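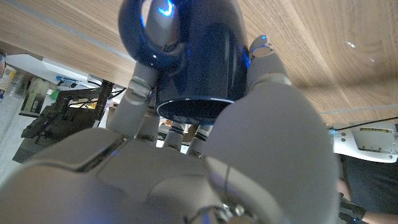 # Drullasley Hall kitchen – walk-through notes, March

I did this one in the morning while the place was quiet, torch in one hand and clipboard in the other. It's the same form we always use for the hall kitchen and servery, but I've put my comments under each item this time because last year's sheet was all ticks and I couldn't make head or tail of it. If you only want the jobs, skip to the bottom.

Key: **OK** means leave it alone, **FIX** means do it before the next big booking, **WATCH** means I want another look in a couple of months.

## 1. Getting in and out

- [x] Back door opens fully from inside without a key – **OK**
- [x] Exit sign lit – **OK**
- [ ] Path to back door clear – **FIX**

The door's lovely now it's been planed, you can open it with one finger. The path is another matter! There were folding chairs stacked against the wall on the hinge side and a box of Christmas bunting on top of them. I shifted the bunting into the storeroom but the chairs are too heavy for me on my own. They need to go back on the trolley, and the trolley needs to go back in the alcove, which currently has the spare urn in it. (You see how this goes.)

## 2. Floor

- [x] Vinyl flat, no lifted seams in the main run – **OK**
- [ ] Threshold strip at servery door – **FIX**
- [x] Floor drain cover seated – **OK**

The threshold strip has lost a screw at the left end and it rocks. I caught my boot on it twice and I knew it was there. It's a two-minute job with the right screw, only the right screw is one of those odd countersunk ones, so take the strip's other screw with you to the hardware shop and match it.

Drain cover is in properly. Last time it was upside down.

## 3. Gas and cooktop

- [x] Isolation valve turns freely, label readable – **OK**
- [x] All burners light – **OK**
- [ ] Rear left burner flame – **WATCH**
- [x] Service tag in date – **OK**

The rear left is burning a bit yellow at the tips. I took the cap off and gave it a good going over with the wire brush and it improved, but I'm not a gas fitter and I'm not pretending to be one. If it's still yellow when I come back I'll ring Nautiyal and get them to look at it on their normal visit.

Someone has stuck a colour photo of the correct valve position on the splashback and laminated it. Whoever you are, thank you, it's brilliant.

## 4. Electrical

- [x] RCD trips on test button and resets – **OK**
- [x] Tags on urn, toaster, both kettles – **OK**
- [ ] Tag on sandwich press – **FIX**
- [x] No extension leads in permanent use – **OK**

The sandwich press has no tag at all. I think it's somebody's old one from home that's quietly moved in. It's unplugged and on the top shelf with a note on it, and it stays there until it's been tested. Please don't take the note off because you fancy a toastie.

## 5. Hot water

- [x] Urn tap doesn't drip – **OK**
- [x] Warning sign above sink – **OK**
- [ ] Urn position – **FIX**

The urn's still at the front of the bench, right where a small kid could reach the tap. I've written this down every single time. It needs to live at the back, against the tiles, and the cord reaches perfectly well if you come at the power point from the other side. I moved it and I've put a strip of yellow tape on the bench to show where it goes. Lids on when it's filling, too – the steam comes straight up at your face.

## 6. Crockery and glassware

- [x] Dinner plates sorted – **OK**
- [ ] Cups and mugs – **FIX**
- [x] Glasses stored rim up on the liner – **OK**

I went through every cup in the cupboard, which took forever, and the total is 174. I pulled out 14 for chips on the rim or hairline cracks near the handle. Run your thumb around the rim and you'll feel a chip well before you see it, and give the handle a gentle wiggle while you're at it. If there's any movement, out it goes. I know some people are fond of particular cups, but a handle letting go over your lap with fresh tea in it is a rotten way to finish a meeting.

The rejects are in a cardboard box marked DO NOT USE under the servery. Wrap them in newspaper before they go in the bin, please. Our replacements can come from Bastier, same plain style as the last lot so they stack with the others. Don't get the tall tapered ones again. They tip over if you look at them.

## 7. Fire gear

- [x] Extinguisher gauge in the green – **OK**
- [x] Fire blanket pull tabs hanging free – **OK**
- [x] Extinguisher bracket tight – **OK**

All good here. The blanket had a tea towel hooked over it, now removed. There are hooks for tea towels behind the door.

## 8. First aid box

- [x] Box on wall, not locked – **OK**
- [ ] Contents against list – **FIX**

We're out of burn gel and the blue plasters are down to 2. Saline's fine. The scissors have gone missing again and I've got my suspicions about the craft group, but I'll say no more. Milagros Ibarra has the key to the supply cupboard and said she'd top up the box when she's next in.

## 9. Storage and lifting

- [x] Heavy pots on lower shelves – **OK**
- [ ] Step stool feet – **WATCH**
- [x] Nothing stored on top of fridge – **OK**

One rubber foot on the step stool is wearing on an angle. It's still gripping but it won't forever. Putcombe do packs of replacement feet, or we could just buy a new stool and be done with it.

## 10. Cleaning chemicals

- [x] Kept apart from food – **OK**
- [ ] All bottles labelled – **FIX**

There's a spray bottle with something pink in it and no label. I tipped my head at it for a while and then put it outside in the locked cage. If it's yours, come and tell me what it is!

## Jobs, in the order I'd do them

1. Chairs away from the back door
2. Screw for the threshold strip
3. Burn gel and blue plasters
4. Sandwich press tested or taken home
5. Order cups
6. Name that pink stuff
7. Stool feet

Cup order, stool feet and the screw can come out of the kitchen tin, which has $397 in it. Receipts go in the envelope, and write on the back what they were for. I'll be back for the WATCH items once the burner's had a bit more use, and if you fix anything before then just initial it on the sheet inside the pantry door.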